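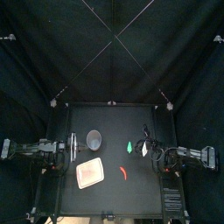
Last updated: 27 October 2026

The Long Life of the Kitchen Table

My grandmother's table came to me in pieces, wrapped in moving blankets and tied up with clothesline. The four legs were in one bundle, the top was in another, and the two leaves rode separately in the back seat of my cousin's car, buckled in like a pair of well-behaved children. It took most of a Saturday to put it all together, and when it was finally standing on its own in my little dining room I sat down at it with a cup of coffee and found, under my right hand, the dent where my uncle once tried to crack walnuts with a hammer. I was eleven when he did that. My grandmother made him eat every last walnut before he could leave the room.

I have been thinking about tables ever since, more than a grown woman probably should. I've asked friends about theirs, and strangers too, and I have learned that if you ask a person about their sofa you will get a sentence, but if you ask about the table they ate at as a child you had better have somewhere to sit down.

The first person I went to see was Benedicta Atinga, whose furniture repair shop sits behind a bakery, so that the whole place smells of cinnamon in the morning and shellac by lunch. She has been fixing tables for most of her working life. She learned on church pews, which she says taught her patience, and moved on to dining sets after a neighbor begged her to save one from a basement flood.

"People bring me the table and they apologize for it," she told me, running a rag along the edge of a maple drop-leaf that had come in that week. "They say, I'm sorry about this ring, I'm sorry about the burn. I tell them I've seen worse before breakfast. And then I ask which marks they want me to leave."

It had never crossed my mind that you could ask for that. But most of her customers, once they are given the choice, want to keep something. One man had her strip and refinish a whole oak top except for a patch at one end, where his daughter had pressed so hard on her arithmetic homework that the numbers went right through the paper. Benedicta worked around it for two days with a small brush and a great deal of masking tape. The sums are still there, and two of them are wrong.

She has firm opinions about finish, and I'll pass them along, because I have already saved myself some grief by listening. Oil is forgiving and wants to be redone every year or so. Shellac is lovely and can't stand alcohol, so if your family toasts a lot, think twice. The hard modern varnishes will put up with nearly anything, but when they do go they go in flakes, and then you're sanding. For a white ring she likes to start with the gentlest thing she has, a soft cloth and a bit of furniture wax, and to leave it overnight before she tries anything stronger. "Most of the damage I fix," she said, "is from somebody fixing it."

I asked what she would tell a young couple buying their first table, and she laughed and said to get under it. She means this quite literally. She gets down on the showroom floor in her good pants and looks at how the legs are joined to the frame. If there's a solid corner block and a proper bolt, she gets up happy. If all she finds is staples and a dab of glue, she gets up and goes home. She also gives the top a shove from the side, the kind of shove a teenager gives it when he's late for the bus, and she watches what the legs do.

The table in my own childhood home was not nearly so distinguished as my grandmother's. It was a Gronel, bought new out of a catalog the year my parents married, with a speckled top and a metal band around the edge that collected crumbs no matter what you did. My mother went after those crumbs with a butter knife every Sunday evening while she listened to the radio. I can't hear certain old songs now without hearing that little scraping sound underneath them.

We did everything at that table. My brother built model airplanes at one end and my father did the bills at the other, and there was an unspoken border between them, marked by the napkin holder. When the flu came through, we were examined there. When the dog had to be brushed for burrs, she was brushed there, on a bath towel, looking mortified. The one thing we rarely managed was to eat at it all at once, what with my father's shifts, but there was always somebody sitting down or just getting up, and a plate under foil for whoever came next.

I told this to my friend Kaushik, who grew up in an apartment so small that the table had to be folded against the wall after every meal, and he shook his head at the luxury of it. In his family the table was something you put up and took down, and each of the children had a job. One unhooked the latch, one swung out the leg, and the youngest (that was Kaushik) crawled underneath to be sure the brace had caught. He says he was nearly grown before he noticed that in other people's houses dinner could begin without someone calling out from the floor that it was safe.

He still has a folding table today, by choice, in a house with plenty of room for a big one. He likes the ceremony. I ate at it last winter, and when the leg swung out he looked over at his own little boy, and down the boy went, and up came the call.

There are practical reasons to love a table that moves, too. A great many of us now work at the same surface where we eat, and I have heard more grumbling about that than about anything else I asked. You clear the laptop for supper, you clear supper for the homework, and by bedtime you've carried the same stack of papers to the counter and back so many times it ought to have its own chair. A reader in the next county solved this with an old tea cart. Everything to do with work goes on the cart, and at five o'clock the cart goes in the closet and she shuts the door on it, hard.

My own answer has been a tablecloth. It is a heavy green one I found at the Funberg flea market, and when it goes on, the workday is over. My husband made fun of this until he caught himself waiting for it one evening, standing in the doorway with the forks.

Funberg, by the way, is a wonderful place to look for a table if you're in the market, and I would say so even if they didn't sell the best fried pies in three counties. Go early, bring a tape measure, and know the width of your front door before you fall in love. I did not know mine. I fell in love anyway, with a round pedestal table the color of honey, and had a long conversation with a very kind dealer about whether a doorframe can be removed. It can, he said. He had seen it done, and he had also seen the marriage afterward. I bought the tablecloth instead.

On the matter of size, I'll offer the rule I was given and that I've come to trust. Leave enough room behind each chair for somebody to walk past with a hot dish while somebody else is sitting in it telling a story. You can work this out with the tape measure, of course, but it's more fun to borrow some relatives.

The fanciest table I came across belongs to the Vandov Inn, an old stagecoach stop up the valley, where the owners serve supper family style down one long plank top. It was made from timbers out of a fallen barn, and it was restored in 2000, when the inn changed hands. Strangers sit down together and pass the beans. The night I was there I was next to a retired surveyor and across from two sisters on their way to a wedding they disapproved of, and by the time the pie came around we all disapproved of it. I don't believe any of that would have happened at separate tables. You can't very well ask a man to pass the butter four times and not learn what he did for a living.

I've tried to borrow a little of that feeling for home. One evening a month we leave a place open and invite whoever turns up in our path that week. We have had the piano tuner, and a new teacher from the elementary school, and a fellow who came to look at the furnace and stayed through coffee. Nothing I cook on those nights is anything special. Soup, mostly, and bread from the shop in front of Benedicta's.

As for my grandmother's table, I finally took the leaves over to the repair shop this fall. One had warped from all those years standing in a hall closet, and it wouldn't sit level with the rest. Benedicta laid it across a pair of sawhorses and looked down the length of it with one eye shut, the way you'd look down a fishing pole. She thought it could be coaxed flat with some weight and some time, and she told me not to hurry her. She also asked about the dent.

I told her the walnut story, the whole thing, with the hammer and my uncle's face. She said she wouldn't touch it, and that she'd want to meet this uncle. He's coming in December, so I have asked her to supper. The leaves should be ready by then, and I have put walnuts on the shopping list, along with a proper nutcracker.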